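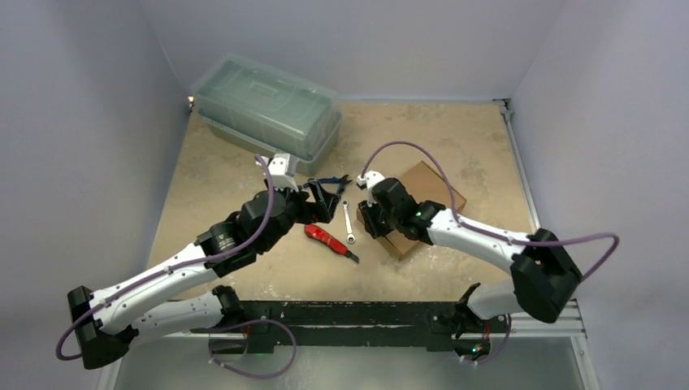
Sprechzettel Sotiropoulos, Fassung vom 8. September 2023
Vortrag: »Wer entscheidet, wann gelüftet wird? Auflagen für Innenräume im dritten Herbst«
Redezeit 10 Minuten, danach Fragen. Moderation Prodromos Lambrakis.

Einstieg
Guten Abend. Lambrakis hat mich als Befürworterin angekündigt. Das muss ich gleich zurücknehmen. Ich bin für saubere Luft in Klassenzimmern, wer wäre das nicht. Bei der Verordnung, über die im Oktober abgestimmt wird, habe ich Zweifel, und die werden beim Lesen der Anlage größer.
(Kurz warten. Nicht gleich zur Anlage.)

Zuständigkeiten
Das Land setzt einen Richtwert. Der Kreis darf ihn verschärfen. Die Gemeinde als Schulträgerin soll ihn umsetzen und bezahlen. Kontrollieren soll das Gesundheitsamt, das für den ganzen Kreis 2 Stellen dafür vorsieht, eine davon unbesetzt.
In Mustow gilt deshalb seit dem Frühjahr ein anderer Grenzwert als in der Nachbargemeinde Jikis. Die Kinder fahren morgens mit demselben Bus. Mir konnte bislang keiner erklären, welcher medizinische Befund an der Gemeindegrenze haltmacht.
Nachfrage beim Kreis: »regionale Besonderheiten«. Welche, stand nicht dabei.

Die Zahl
Im Entwurf steht: 1.037 Räume im Kreis »mit Handlungsbedarf«. Klingt genau. Gemessen wurde aber nur dort, wo schon Geräte hingen, der Rest ist aus Baujahr und Fensterfläche hochgerechnet. Kann man machen. Dann gehört es in den Text und nicht in eine Fußnote auf Seite 6.
Außerdem fehlen die Kitas. Fehlen auch die Pflegeheime? Nach meinem Stand ja, vor dem Vortrag noch einmal nachsehen.

Illonik
Hier langsam sprechen, das wird im Saal nicht gern gehört.
Die Firma Illonik bietet Messgeräte mit Wartungsvertrag an. Der Mustervertrag lag dem Ausschuss vor, bevor die Anforderungen beschlossen waren. Ich unterstelle niemandem etwas. Ich hätte gern gewusst, wer ihn angefordert hat. Ein Schreiben dazu ist seit Juni unbeantwortet.
Und selbst wenn die Geräte gut sind: Ein rotes Lämpchen öffnet kein Fenster, das seit der Sanierung verschraubt ist. In Jikis betrifft das den ganzen Nordflügel.

Was die Befürworter sagen
Fair wiedergeben! »Weniger Krankheitstage.« Mag sein. Die Auswertung, auf die sie sich stützen, vergleicht zwei Winter miteinander, von denen einer halb aus Distanzunterricht bestand. Daraus würde ich keine Verordnung bauen.
»Besser als nichts.« Kommt darauf an, was vom selben Geld sonst bezahlt würde. Eine Schulkrankenschwester zum Beispiel. Stand im vorigen Haushalt, steht jetzt nicht mehr drin.

Forderungen
Ein Grenzwert für den ganzen Kreis, mit Begründung.
Messung vor Anschaffung, auch in Kitas.
Offenlegung des Schriftwechsels mit Illonik.
Befristung auf ein Schuljahr, danach neue Abstimmung.

Falls Zeit bleibt: Anekdote mit dem Thermometer weglassen, die kennt Lambrakis schon.
Falls nach Masken gefragt wird: anderes Thema, andere Rechtsgrundlage, gern hinterher am Stehtisch.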